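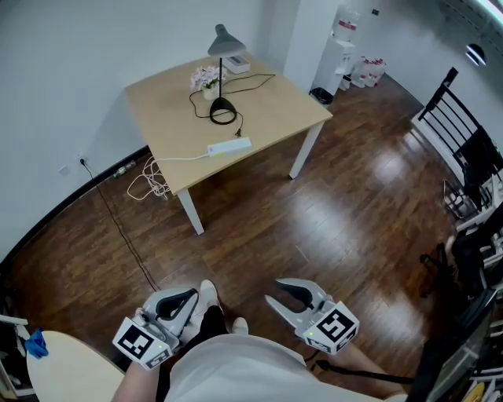
How long do I need to salt eggplant before frying it?
Thirty minutes in a colander is enough for slices the thickness of a finger. Rinse, press dry in a towel, then fry.

Replies to this thread

grorwood_kitchen
I stopped salting years ago. The eggplants at my store aren't bitter and I can't taste a difference. Saves half an hour.

Despina Stamatopoulos
It's less about bitterness for me. Unsalted slices drink up the oil. I make moussaka for 24 every August and I'd go through twice as much if I skipped it.

plevar5
Do you rinse? My mother only wiped the salt off with a cloth. Rinsed slices spit in the pan.

Despina Stamatopoulos
Quick rinse, then I squeeze them hard. If they still spit they weren't dry enough.

shimada_t
Long thin Japanese ones don't need it. I cut those in half lengthwise, score the skin and put them straight in the pan. The big round ones I bake at 425 with oil brushed on, 20 minutes, flip once.

grorwood_kitchen
Baked isn't fried though. The question was frying.

shimada_t
Fair. I still think it's better in moussaka, the bottom doesn't get greasy.

plevar5
Disagree on that. Baked slices go leathery at the edges when I do it.

shimada_t
More oil on the brush, and take them out after 5 minutes on the second side.

plevar5
Will try it with the next batch. Does anyone peel them?

Despina Stamatopoulos
In stripes, leaving some skin on so they hold together.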